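Setting up the Hesetti garment kit without believing the brochure

Posted Dec 3, 2018 in Bench Automation

The Hesetti kit is sold by Savchuk as a way to get a two-arm robot handling clothes "in an afternoon." I have had one bolted to a bench since July and my afternoon was closer to a week. It does work, within limits, and this page covers the order I would do things in now. It assumes you already have arms that move and a controller that talks to them. If you don't, the kit won't help you.

The price when we ordered was $1492 with fingers, wrist camera, overhead bracket and the Vutis software license for one bench. The second year of the license is extra. Read that line of the quote twice.

Before you start

Clear the tabletop and wipe it. A glossy white top is what the manual recommends, and I went along with it, but gloss throws reflections that Vutis will sometimes outline as cloth. Angle your lights away from the fixed camera before you blame the software. If you still get ghosts, drop the exposure a little.

Mount the fixed camera first and the wrist camera second. The manual has it the other way, and you end up redoing the wrist calibration.

Step 1. Fit the fingers

Four screws per finger, and the torque value is printed on the bag, not in the manual. Open and close each gripper a few times by hand from the jog menu. The tips should meet evenly along their length. If one leads the other, loosen, square it up and try again. Don't use the software offset to hide a crooked finger. I did, and every pinch on thin cloth was off to one side.

Step 2. Calibrate

Run the board routine with the supplied target. It asks for 40 poses. You can stop early and it will happily report success, but I got much worse results when I did. Let it finish.

Step 3. Lay out a garment

Start with something thick and forgiving. Denim is a good choice: it holds its shape, and the seams give the cameras something to find. Lay it flat with the rear pockets up. Don't fuss over getting it square to the table, as a bit of slant makes no difference to the outline.

The sales video uses plain blue cloth for this part. I would go straight to something with a print on it. Prints, faded patches and gathered waistbands are where garment software usually falls over, and you may as well find out on day one.

Step 4. Find an edge and approach it

In Vutis, choose Outline, then Touch. Pick a hem for your first try and a pocket seam for your second. Set the approach speed to 5 percent. Keep one hand near the stop button.

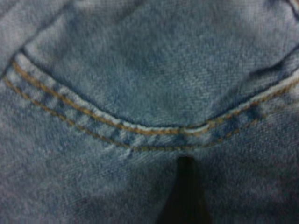
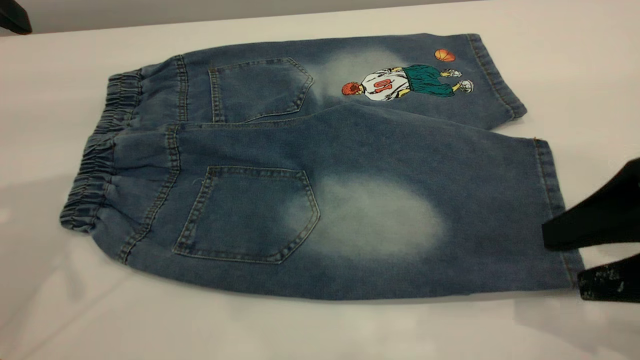
First picture: wrist view at a pocket seam. Second picture: the shorts from the fixed camera, pockets up.

Look at the wrist view before you allow any contact. You want the stitching to stand out from the cloth. Contrast thread makes this easy – dark thread on dark cloth does not, and the "adaptive seam" feature in the brochure did very little for me there. The wrist camera is also soft this close up. Savchuk support told me to adjust the lens ring, which helped in the middle of the image and did nothing useful for the corners.

Step 5. Set the pinch

Start with the lowest force setting and raise it one notch at a time. Too much and the fingers drag the whole garment across the table. Too little and they slide off. Save the value under the garment's name, because Vutis forgets it when you close the session. I reported this in the summer and was told it was "by design."

What it gets right and what it doesn't

On thick hems I logged 87 percent good pinches once everything was set up. The brochure claims better, with no mention of what was being pinched. Thin T-shirts were bad enough that I stopped keeping score.

The fingers are well made and I have no complaint about the bracket. The outline tool is decent. Folding, which is on the front of the box, needs a separate module that I haven't bought and don't plan to until somebody shows me a full run without cuts.

I also tried the Lolten fingers on the same wrists. They are cheaper and grip about as well on denim, but they need an adapter plate and the tips are too wide for pocket edges. If hems are all you care about, get a price on those first.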